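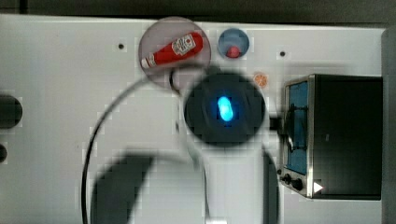 The ketchup, lying down.

Kerstin Solheim had been told there would be supper. The note on the door said so: supper at 8, come in, mind the cable.

She minded the cable. It took a long lazy curve across the white counter and then ran on nearly straight, and she gave it the respect you give a sleeping dog. Then she looked for the supper.

There was a toaster oven. There was a plate, round and pinkish, and across the plate, flat on its side like a guest who had arrived early and been shown to a couch, was a bottle of ketchup.

"You found it," said Ottmar Wunderlich, coming in from the hall with his reading glasses pushed up into his hair.

"Found what?"

"The table. I set it."

Kerstin considered the table as set. A blue cup stood by the plate with something small and red inside. Next to the cup lay a slice of orange, all by itself, with the air of a garnish whose dinner had been canceled.

"Is the ketchup the main course," she asked, "or do we work up to it?"

"The ketchup is resting."

"Meat rests, Ottmar."

"Well, there isn't any meat." He opened the toaster oven, looked inside for longer than an empty oven deserves, and closed it again. "I was going to make the thing my Aunt Theano makes. With the crust. You need 13 ingredients and I was at the store, and I had the list, and then I ran into Sotiris and Evanthia by the bread."

"And?"

"And they're getting divorced. They told me together. They were sharing a cart." He pulled his glasses down and put them back up. "I didn't feel I could keep asking about nutmeg."

So he had bought an orange. He had stood in line for it behind a man with 60 cans of cat food, and when he got home he cut it up and ate all but one slice over the sink, thinking about the Giannakopouloses and their one cart.

Kerstin fished the red thing out of the cup, looked at it, and dropped it back in.

"Do you own bread?" she said.

"Two pieces. One is a heel."

"Cheese?"

"Some."

She took her coat off, which she had been putting off until she knew more, and hung it on the back of the door over the note. Then she stood the ketchup up, slid it to the side, and turned the oven on.

"I'll take the heel," Ottmar said.

"Yes," said Kerstin, "you will."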